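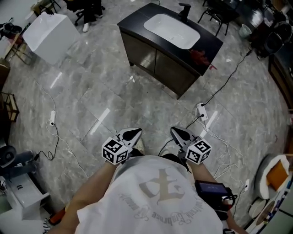 ## Right gripper drops out mid take, sink station

Opened by: Sombat Hemmin
Project: Lodance, counter wiping set
Status: open

Right hand stream freezes, left fine. Happens in almost every long take. 6 takes tossed so far, rest of the set on hold.

**Tried**

- restarted recorder, no change
- swapped cable on the right one, ran 15 min clean then froze again
- re-ran marker calibration, both cubes pass
- moved to the other power strip. same

Log says buffer full at 1000, then nothing til the operator stops the take. Stavent build from Sunday has the same limit so I dont think its the update.

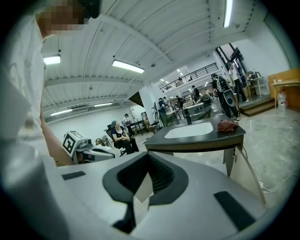 Next guess is the strain where the cable leaves the grip. Freezes mostly come when the operator turns from the basin to the cloth end of the counter, wrist rolled over. Did it 3 times on purpose, froze twice. Not proof but close.

**Need**

- right angle connector, Drivside had spares
- somebody from Mbeki to check wether the short takes before a freeze are OK to keep for training. Timestamps look fine to me
- keep cables off the floor by the cabinet until this is closed pls

Will retest once connector is on.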